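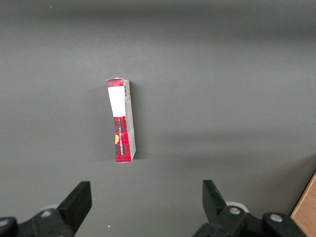 Ghada Sleiman sostiene que una norma de seguridad que no cabe en la pared de la celda acaba viviendo en un cajón, y que en el cajón no protege a nadie. Lo dijo en la última reunión técnica de Zullametti y la frase terminó en el acta, entre un punto sobre repuestos y otro sobre el horario de la climatización.

Zullametti prepara celdas de manipulación de objetos pequeños para almacenes y laboratorios. En su nave se ensayan a diario brazos que recogen cajas, frascos y piezas sueltas y los dejan en otro sitio. Es un trabajo lento y repetitivo, y durante años se hizo con la documentación que traía cada equipo y con la costumbre de quien estuviera de turno. En diciembre la empresa decidió ponerlo por escrito. El resultado es un cuaderno de buenas prácticas que ya usan también dos de sus clientes, Dramov y Kaewsai, cada uno con sus cambios.

El cuaderno no sustituye a las normas internacionales. Quien instala un robot industrial en Europa tiene que conocer la ISO 10218, hacer una evaluación de riesgos y conservarla. Si las personas comparten espacio con la máquina, hay además documentos específicos sobre límites de fuerza y presión. Todo eso sigue siendo obligatorio o, como mínimo, lo que un inspector espera encontrar. Lo que faltaba era la parte menuda: quién mira la mesa antes de arrancar, dónde se apunta un agarre fallido, cuánto cable puede quedar suelto.

La primera versión tenía 353 reglas. Se redactó recogiendo todo lo que cada técnico consideraba importante y el documento salió contradictorio. Había una regla que obligaba a retirar cualquier objeto de la mesa entre ensayos y otra que exigía dejarlo todo como estaba para poder revisar los fallos. La versión actual se divide en tres capítulos y cada uno ocupa una hoja.

Antes de mover nada

El primer capítulo trata de la preparación. La mesa se revisa a simple vista y se compara con la lista del ensayo. Cada objeto de la lista lleva nombre, peso y una nota sobre el material. Una caja de cartón se deforma si se aprieta de más, y una tapa mal cerrada cambia la altura a la que hay que cerrar los dedos. Por eso el cuaderno pide anotar el estado del envase, y no solo el modelo. Un cartón arrugado se puede usar, siempre que conste.

La velocidad es el otro asunto del capítulo. En los ensayos con personal dentro del perímetro, el brazo trabaja a velocidad reducida y el operador tiene en la mano el mando de validación. Los cambios de velocidad los autoriza una sola persona por turno. En Kaewsai esta regla costó discusiones, porque allí el turno se reparte entre dos puestos y ninguno quería ceder la firma. Al final la firma va con el puesto más cercano a la parada de emergencia.

También se pide comprobar los cables que recorren el brazo. Tienen que ir sujetos al eslabón con correas y conservar holgura suficiente para que la muñeca gire sin tirar de ellos. La prueba se hace llevando cada articulación despacio a los extremos del recorrido previsto. Se mira el cable, no la pinza. Es el punto que más se salta la gente con experiencia, según los registros de la propia empresa.

Los dos brazos de una misma mesa se tratan como una sola máquina a efectos de parada. Si uno se detiene por un fallo, el otro también. El cuaderno no admite excepciones aquí, ni siquiera cuando el segundo brazo está en reposo.
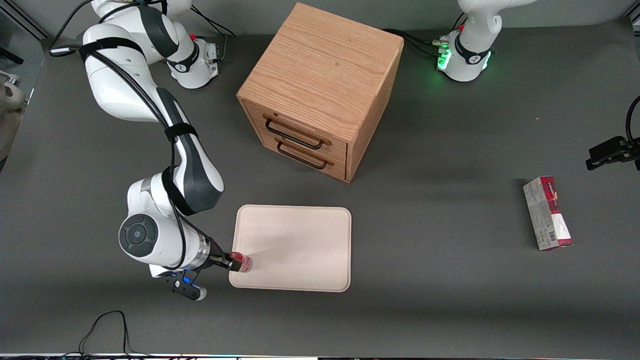

Durante el ensayo

El segundo capítulo es el más corto. Dice que nadie mete la mano en el volumen de trabajo mientras haya un objeto sujeto, aunque el brazo esté quieto. Una pinza parada sigue haciendo fuerza y, según el modelo, puede abrirse al perder la alimentación. Para recuperar un objeto se lleva el brazo a una posición baja, se abre la pinza desde el mando y se retira el brazo. Después se entra.

Los agarres fallidos se apuntan siempre. El cuaderno distingue entre el objeto que no se llega a coger, el que se resbala y el que se deja fuera de su destino. A Dramov le pareció poco y añadió una cuarta categoría, la del objeto que llega bien pero en mala postura, por ejemplo tumbado cuando debía quedar de pie. En su línea de frascos eso obliga a intervenir a mano, y sin una casilla propia el problema desaparecía de los informes.

Tampoco se corrige la posición de un objeto para «ayudar» al robot. Si hay que corregirla, el intento se anula y se empieza otro. Sleiman reconoce que es la regla más incumplida en las primeras semanas – y que ella misma la incumplió delante de un cliente.

Los envases comerciales merecen una nota aparte. Se usan mucho porque son baratos y todo el mundo puede conseguir otro igual, pero el brillo y las partes transparentes confunden a algunas cámaras. El cuaderno recomienda combinar en cada serie objetos mates y brillantes, y no mover las lámparas entre un intento y el siguiente. Las sombras cuentan como parte de las condiciones del ensayo.
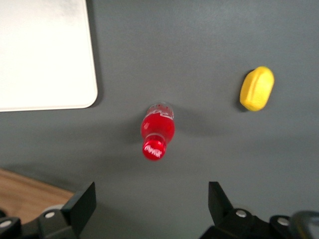
Lo que se guarda y lo que se tira

El tercer capítulo regula los registros, y aquí el acuerdo es menor. Zullametti guarda las imágenes de las cámaras de muñeca y de la cámara fija junto con las posiciones de las articulaciones, todo con la misma referencia de tiempo. Cada serie se cierra a los 900 intentos, con o sin fallos, y a partir de ahí se revisan las fijaciones y la calibración antes de abrir la siguiente.

Dramov prefiere conservar completos solo los intentos fallidos. Alega el coste del almacenamiento. Sleiman no está de acuerdo y lo explica con un caso concreto: un tornillo del soporte de una pinza se fue aflojando durante una serie entera, los agarres seguían saliendo bien y el desplazamiento solo se vio al comparar las imágenes correctas del principio con las del final. Con el criterio de Dramov no habría habido nada que comparar.

Si en una imagen aparece una persona reconocible, el archivo se separa y se trata como dato personal. Las cámaras se orientan hacia la mesa precisamente para que ocurra poco. En Kaewsai, el personal pidió además que las grabaciones no pudieran usarse para medir el ritmo de trabajo de nadie, y esa cláusula se ha incorporado a la versión común.

Queda pendiente la herramienta de registro. Las hojas se rellenan todavía a mano y se pasan después a Skekora, el programa que utilizan las tres empresas, que no tiene campo para el estado del envase. De momento se escribe en observaciones. La próxima revisión del cuaderno incluirá una abreviatura fija para cada estado, de manera que se pueda buscar.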